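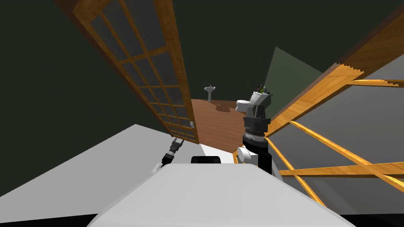 Rendered view of a gripper holding a white container.

We use cookies to remember your archive settings. Accept | Manage

Subject: Re: Closing down the Skirnton soup trail site

On Tue 18 May, Siebe Postma wrote:

> Hi all,
>
> We built a small site for Van Wyk last year for the Skirnton soup trail.
> Public votes for a favorite bowl, a map, a page for each restaurant, and a
> sign-up box for the newsletter. The trail ends in August and Van Wyk has
> asked what happens to the site after that. The contract says we "retire"
> it, and I wrote that line myself without thinking hard about what it meant.
>
> Right now it runs on Jundurus with the voting add-on, hosted at Protlow.
> Vote table has 1,480 rows, of which 1,015 have a confirmed email address.
> The rest never clicked the link. The client wants the restaurant pages
> kept up because some of the owners link to them from their menus. They
> don't want to pay for updates.
>
> Options I can see:
>
> 1. Leave it all running and switch off the vote form.
> 2. Make a flat copy and drop the database.
> 3. Redirect everything to one page on the Van Wyk site.
>
> Has anyone done the second one with Jundurus? I'm mostly worried about the
> map and the search box. Also not sure what to do with the voter emails.
>
> Siebe

Siebe,

Go with option 2. I've done it on three campaign sites now, two of them on Jundurus, and I would not leave the first option in place on any site without a paid maintenance plan. The voting add-on is the part that gets attacked. Switching off the form in the settings screen hides it from the page, but the address it posts to still answers unless you remove the add-on completely. We found that out when a pie contest we thought was closed kept collecting junk rows all winter.

Option 3 is the least work and the client may like it, but you'll break the links the restaurants are using. If Van Wyk redesigns later, whoever does that job won't know why the redirects are there and will probably delete them.

Here is the order I'd do it in.

Export the vote table first and send the client the totals per restaurant. Get them to confirm in writing that the totals are what they want to publish. After that, put the result on the site as an ordinary page with the numbers typed in. Do not leave it as the live results block. The block reads from the database every time the page loads, and when you take the copy it sometimes saves the loading spinner in place of the numbers.

Check the restaurant pages one at a time. Opening hours will be out of date within months and you don't want to be the one fixing them. I'd take the hours off and leave the address, the phone number and the link to the restaurant's own site. Put a line at the top saying the trail has ended.

For the map, look at how it was added. If it's the Jundurus map block it needs a key, the key is tied to your account, and you'll be paying for it or at least responsible for it for as long as the page is up. We replaced ours with a plain picture of the map and a list of addresses below. We had no complaints. If the client insists on a map that moves, make them get their own key.

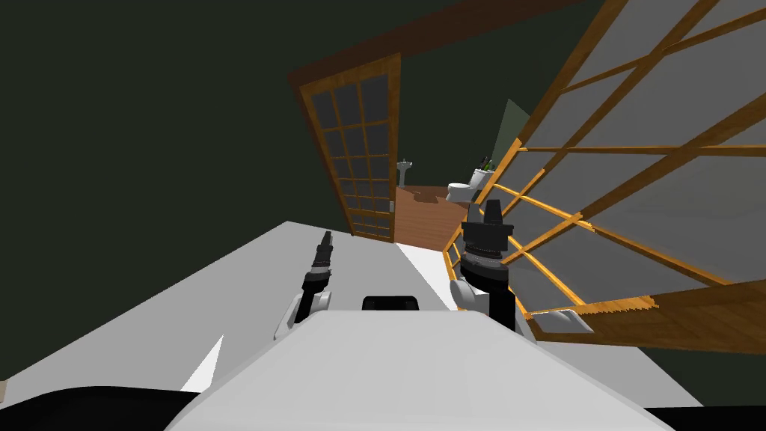 The search box has to go. There is nothing behind it once the database is gone, and a box that does nothing makes people think the whole site is broken. With a trail that size a single page listing every stop in alphabetical order does the same job. Remember to take it out of the phone menu as well as the header. Jundurus keeps those in two separate templates and I have missed the second one before.

Same goes for the newsletter box and the contact form. Replace the contact form with an email address at Van Wyk, and ask them for a shared one. If you use a person's address it will bounce after they change jobs.

On making the copy itself: the export tool built into Jundurus works, but it has a file limit of 4,000 and it stops there without an error. You wouldn't think a site like this would get near it, but every uploaded photo is saved in several sizes and each size counts as a file. Look in the uploads folder before you start. If you're over, clear out the unused sizes or run the export in parts. Then click through the copy on a machine that has no access to the old site, so you catch any pictures still loading from the old address.

Hosting the flat copy at Protlow is fine. Ask them to move it to the static plan, which you have to do by support ticket as it isn't in the control panel. Check that the certificate renews on its own after the move. Ours did on one site and had to be set up again on the other.

For the voter emails, read what the form said when people signed up. If it said the address was only for confirming the vote, delete the addresses once the totals are agreed. The unconfirmed ones can go today as far as I'm concerned, as long as the rules said they don't count. The newsletter sign-ups are a separate list and belong to the client. Hand those over in a file with a password and get a reply saying they have it. Then delete your copy, including the one in the nightly backups, which people forget.

Last thing is the domain name. Find out who is registered as the owner. If it's you, transfer it to Van Wyk before the end of the contract. An expired domain with links from a lot of restaurants gets bought fast, and what goes up on it is usually a betting page.

I'd quote it as two days plus the cost of the map picture. I can send you my checklist off list if you want it, it's mostly the above with template names filled in.

Shared 6 times

Comments (3)

larder_web
The file limit got us too. We only noticed because the dessert pages came out with no photos. Running it in parts worked but you have to fix the menu links by hand afterward.

M. Tully
Does the static plan still let you set redirects? We have a few short addresses printed on window stickers.

larder_web
Yes, but they go in a text file in the top folder. Their help page has the format. Test them after the move, the order matters.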